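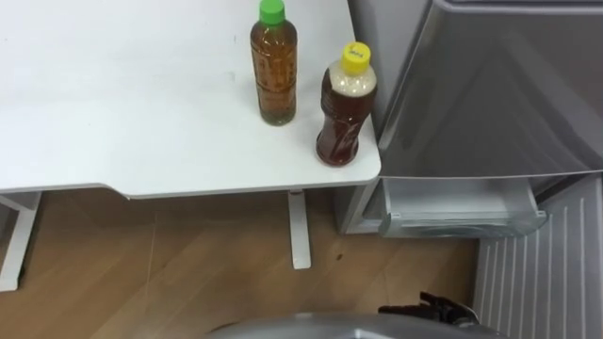
Bench Tips: Comparing Hands on a Bottle-and-Fridge Task

These notes come from the Condbridge kitchen setup, where we ran the Drollar five-finger hand against the Piltusport hand on the same arm. Each hand got 100 tries per bottle.

1. Fix the start position
Mark where each bottle goes with a pencil dot on the desk. Keep both within easy reach of the shoulder. Moving a bottle closer halfway through a test makes the first half useless for comparison.

2. Use two bottle shapes
A tall straight bottle and a short waisted one load the fingers differently. Test them one at a time, then side by side. With a neighbor in place, the Drollar hand needed a wider approach and failed 23 times.

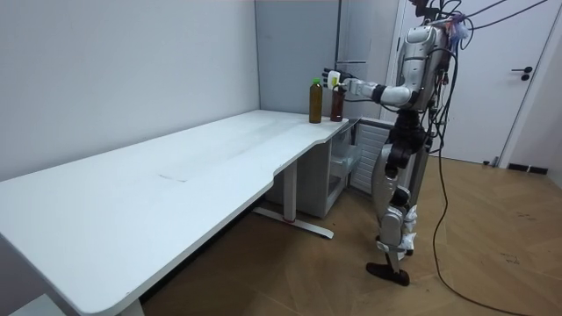

High grasp on the dark brown bottle, green-capped bottle alongside.

3. Log the grip height
Write down where the fingers close: neck, shoulder or waist. Foam under the cap is a sign the bottle has been shaken. Let it settle before the next run.

4. Set the current limit low first
Start at 200 mA per finger and raise it in small steps. Stop when the wall of the bottle begins to dent.
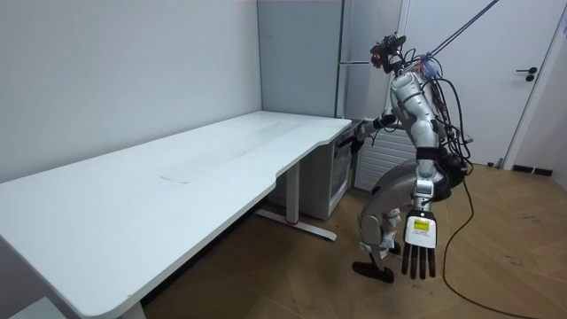

5. Test low reaches separately
Drawer height calls for bent knees, and the balance controller takes up part of the arm's range. We used the Ma controller with the step rate cut to 36 percent. Keep desk scores and drawer scores in separate columns.

6. Route cables before power-on
Check slack at full crouch as well as standing. Keep the floor cable behind the heels.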